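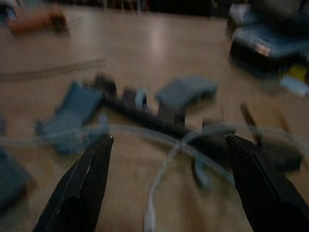
Sorting the Contents of a Worktable

Readers of this blog will be aware that the household maintains one table on which unfinished matters are permitted to accumulate. The arrangement was adopted in the spring, following a disagreement about the dining table, and has been observed by all parties. The present entry records the December clearing of that table and sets out the procedure for those who have written to request it.

The table itself has a light, wood-toned top with a slight gloss. It is a forgiving surface, though pale or clear items are easily overlooked on it. A length of clear strip or tube lay along the left side and escaped my attention twice before I put it with the other offcuts. I now recommend running a flat hand across the whole surface before declaring any section finished.

Foam

Gray-blue foam was the principal category. The pieces differed in shape: one large and bent, one rounded, and one no more than a small hook. A block of the same color, material undetermined, lay near the edge. My practice is to retain any piece with a flat side longer than 6 inches and to discard the remainder. Shakuntala Grewal, who shares the table and has firm views on packing material, asked that rounded pieces also be kept for wrapping glassware. The request was granted for a period of one year.

Cables

A thin white cable ran loosely across the table and over several other things. Cables are removed first, before anything beneath them is touched. Each is coiled, secured with a paper tie and labeled with the name of the device it serves. Any cable that cannot be matched to a device goes into the Brumex tin in the hall closet -- the tin currently holds 2 adapters and a quantity of old telephone cord -- and is reviewed in the summer.

Long and Narrow Items

The long black piece with teeth like a comb presented a difficulty of classification. It belongs neither with tools nor with scrap, and it does not fit in any drawer. I have assigned it to the upper shelf, together with the thin dark sticks. Horacio Saavedra suggested in correspondence that long items be stored upright in a jar. I tried this with a heavy jar from Zapata, and it tipped over on Saturday evening. A wider vessel is under consideration.

Outstanding Matters

The dark block remains on the table pending a decision. The drawer dividers ordered from Jaten have been delayed, and the small foam pieces will stay in a shoebox until they arrive. Correspondents who asked about labels should note that I use plain paper ones, written in pencil. The next entry will address the hall closet.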